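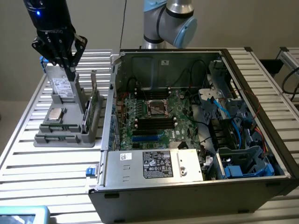 Robot cell safety and good practice check
Cell: PC assembly and teardown, bench 7
Site: Halonen
Checked by: Kristaps Mets
Comments reviewed by: Ginette Charpentier
Date: 4th July

Marks used: OK, NOT OK, OPEN (nothing to show me, so I can't say either way).

1. Before power-on

1.1 Risk assessment is on file and matches the job being done now. NOT OK
The one in the binder was written for boxing finished units. Somebody has crossed out "boxing" and written "PC parts" in pen. That is a new title on an old assessment. Pinch points around an open case are nowhere in it.

1.2 Emergency stops reachable from every standing position. OK
Pressed all of them myself. I was told they had been tested on Thursday, with no record of it, so I don't count that.

1.3 One emergency stop halts both arms. OK
Tried with each arm moving and then with both. The sheet from Leron says this is "inherent in the design." Fine, but please keep testing it.

1.4 Worktable bolts and fixture clamps tight. OK
Parts fixture would not shift on the slotted table when I pushed it hard from two sides. Add a torque figure to the setup sheet. "Hand tight plus a bit" is what it says at present.

2. Gripper and handling

2.1 Grip force set and written down for each part type. NOT OK
There is one setting for everything. A drive and a memory module don't want the same squeeze, and I don't accept "it hasn't broken one yet" as a method.

2.2 Gripper keeps hold of the part on loss of power. OPEN
Supplier says yes. Nobody on shift had tried it. Do it with a scrap drive, and do it with the drive over the open case, where a drop would matter.

2.3 Fingers free of cracks and worn pads. OK

2.4 Parts seated properly in the fixture before the cycle starts. OPEN
Operator checks by eye. The program does not check at all. Lisari's brochure for the cell talks about "self-correcting placement" -- I would like to see it correct something before we lean on it.

3. The workpiece

3.1 Power supply unplugged from the wall before the case goes on the table. OK
Rule is posted and people follow it. Keep the waiting time before anyone reaches in as well. And no one opens a power supply housing in this cell, ever, whatever the work order says.

3.2 Loose cables kept out of the arm's path. NOT OK
This is my main complaint. Data cables and thin power wires near the drive cage go wherever they fall, and the path was taught on a case with none fitted. A finger that hooks a cable will pull until something gives. Tie them back or reteach the path.

3.3 Case held so it can't slide. OPEN
Its own weight is being relied on. That may be enough. Show me a push test.

3.4 Static protection in place and tested. NOT OK
Wrist straps are there, the tester is there, the log stops in the middle of a page. Boards and memory can be damaged without anyone noticing on the day, so a lack of complaints tells us very little.

4. People around the cell

4.1 Speed limit when a person is inside the marked area. OPEN
Setting on the pendant reads 15 percent. Percent of what, at which point on the arm? I want a measured speed.

4.2 Scanner stops the arm at the stated distance. NOT OK
Drawing says 850 mm. The stop came later than that when I walked in from the back. Repeat with a proper target and not with my shins.

4.3 Operators trained, with names and signatures. OK
All current. Best kept file in the building, to be fair to them.

4.4 Hands stay out while either arm is live. OK on the day
They knew I was watching. Check again unannounced.

5. Records

5.1 Program changes logged. NOT OK
The Arnolura software keeps its own history, but it records that a change was made and not why. A notebook next to the pendant would do.

5.2 Service interval kept. OK
Due every 2000 hours. Counter is nearly there, so book it now.

Comments from G. Charpentier

Agree on 3.2 and 4.2. Both are to be closed before the cell runs on a normal shift. On 2.1 the team says separate force settings were always planned. I have asked for the plan.

On 1.1 I would go further than Kristaps: the old assessment comes out of the binder altogether. People see a signed page and stop reading.

I don't agree on 3.3. A push test by hand proves little. Fit two stops to the table slots and be done with it.

Recheck in July, same list, same two people. Open items count as NOT OK if there is still nothing to show.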